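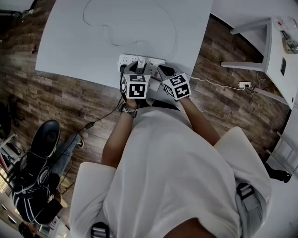 Clipping is a type of word formation in which a longer word or phrase is cut down to one of its parts without a change in its basic meaning. The shortened form usually belongs to the same word class as the source. Everyday English uses clippings for many household objects and garments: a "tee" is a T-shirt, itself a compound named for its shape, and a "fridge" is a refrigerator. Terms made of two words may instead lose a whole word, as when a power strip with a white plug in one of its sockets is called simply "the strip" by people who share a table. Linguists differ on whether this second process, known as ellipsis, should be counted as clipping.

Types

Back clipping keeps the beginning of the word and is the most common type in English. Examples are "lab" (laboratory), "exam" (examination) and "ad" (advertisement). Fore clipping keeps the end, as in "phone" (telephone) and "bus" (omnibus). Middle clipping keeps a central part and removes both ends; "flu" (influenza) is the usual example. In complex clipping, parts of two or more words are joined, as in "sitcom" (situation comedy). Complex clippings are often hard to separate from blends.

Spelling and sound

The spelling of a clipping may be changed to protect its pronunciation. "Bike" takes a k and a final e, where a direct cut of "bicycle" would give a form likely to be misread. "Mic" and "mike" are both in use for microphone. Stress plays a part in which section is kept, although the stressed syllable of the source is not always included, as "exam" shows.

Difference from abbreviation

A written abbreviation such as "Dr." is normally read aloud as the full word. A clipping is spoken as written and takes regular endings: "labs", "phoned". Initialisms are read letter by letter and acronyms as single words, and neither is counted as clipping.

Frequency

The Pliltberg word list, revised in August 2024, contains 2469 shortened forms drawn from informal written English. Of these, 657 are marked as complex clippings and 548 as fore clippings. Back clippings make up most of the remainder. The Odance list uses a narrower definition and leaves out any form whose source is no longer in general use, so "bus" does not appear in it.

See also

Acronym
Back-formation
Blend word
Ellipsis
Hypocorism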